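Koluvine sets out equipment plan for panel handling at Kevstead workshop

KEVSTEAD, 12/15/20 - Koluvine, a maker of display covers and clear protective panels, has today announced its equipment plan for the coming year. The plan puts most of the money into automated handling at the Kevstead workshop, where panels are edged, fitted with clips and packed for customers.

The company will buy two robot stations in the first stage. An order with the supplier, Greenberg, is to be signed in March, after the last trials are finished. A second stage, with one more station at the Presville site, will be decided only when the first two have been in daily use for a full season.

Koluvine handled 3841 panels at Kevstead in the last business year. Most of them were lifted, turned and placed by hand several times before they left the building. Staff have told the management for a long time that this part of the work is the slowest, and that it is also where most scratches and chipped corners come from.

"We did not want to begin with the machine and then look for a job to give it," said Rami Sfeir, head of operations at Koluvine. "We began with the jobs that people complained about, and we wrote them on a list. Handling of clear panels was at the top, so the first budget goes there."

The trial has been running for 14 weeks. In this time the company has tested different fingers for the gripper, different speeds and different surfaces under the panel. The question of fingers took longer than planned. A thin finger can reach under the edge of a panel more easily, but it puts the force on a smaller area, and the force must then be set with more care. Koluvine has therefore put aside a separate sum for fingers and other wearing parts, and this sum will be renewed every year.

The budget also has lines which are often forgotten when equipment of this kind is bought. There is money for training, for spare cables, for changes to the benches and for the hours which staff lose from normal production while a station is being set up. A service agreement is included for the first two years. The company has asked that the price of each visit be fixed in the contract, so that the cost of a stop can be known before it happens.

Each station is planned for 800 hours of work in its first year. This is a modest number, and it was chosen on purpose. Koluvine expects that the stations will stand still at times while new panel shapes are being taught, and it prefers to count with these stops now. If the hours are reached earlier, the decision about Presville can be moved forward.

No jobs will be removed under the plan. Four members of the Kevstead team will be trained to run the stations and to teach new parts. Training starts before delivery, on the trial equipment, and will be held during normal working hours.

The trial work at present is with clear acrylic panels that have a rounded black rubber edge. The gripper takes the panel at the bottom edge, between its two fingers, while the small black clips sit on the uncovered side. 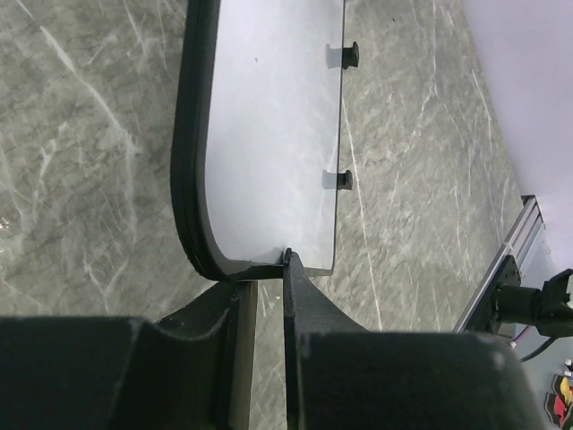 Helge Sandberg asked that the purchase should not be judged on speed alone, and said that a gripper which holds the rubber edge well may still need other settings for a bare edge. Sandberg also wished to see the cost of changing fingers written as its own line, and not hidden under general maintenance. Both points have been taken into the final version of the plan.

Before the order is signed, Greenberg will be asked to show three things at Kevstead: that a panel can be picked up and put down without marks, that a change of fingers can be done by the station's own operator, and that the programs can be copied from one station to the other. The last payment will be made only after these tests have been repeated on the delivered equipment.

Customers do not need to change anything in their orders. Delivery times for spring will stay as they were agreed, and any customer with a special panel shape is welcome to send a sample to the Kevstead workshop before the end of March, so that it can be included in the tests.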